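Last updated: 2025-01-03

Sterkside Fit-Out Group
Minutes of the December meeting, Trullwood building, packing room

1. Previous minutes
Accepted with one correction. The supplier of the shelving is Wang, as on the order, and the entry under item 4 has been amended.

2. Packing tables
The group looked at the tabletop in use and discussed the finish before the remaining tops are ordered.
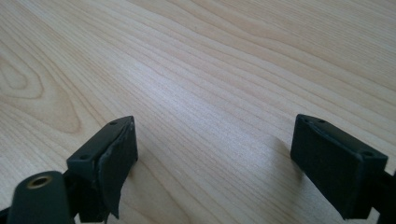
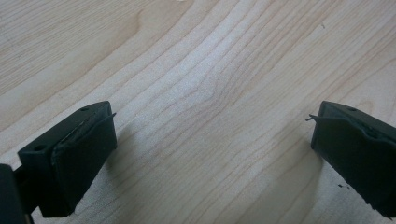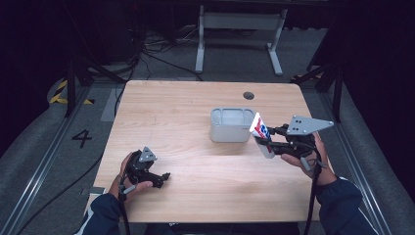 Item 2, packing table: grain of the top in the first two views, gray container and carton in the third.

The pale wood finish was accepted for the remaining tables. It was noted that grain varies a good deal across a single top and that matching between tables will not be requested. Flurkport has quoted for five further tops. The quotation covers delivery to the ground floor only — carrying them upstairs is to be priced separately.

The cable hole was discussed. One view was that it should move to the back corner so that small items do not end up over it. The other was that a cover would do the same job at less cost. Agreed to ask Flurkport for a price on covers and to leave the drilling position unchanged.

Oil treatment was proposed and not adopted. Tops are to be wiped with a damp cloth and dried at the end of each shift. No abrasive pads.

3. Containers
Agreed that each table has one open gray container, placed toward the middle. Cartons go in with the printed face outward where they fit. Flat cartons are not to be stacked above the rim. A request for lids was declined.

Stock of containers stands at 60 against a requirement of 70. The shortfall is to be added to the next order.

4. Table height
Deferred. The measurements circulated before the meeting were taken with the feet at different settings and cannot be compared. To be repeated with all feet fully wound in.

5. Actions
Flurkport to be asked for prices on covers and upstairs delivery.
Container order to be raised.
Heights to be measured again and circulated six days before the next meeting.

6. Any other business
The light over the door at Sterkside is still out. Reported again.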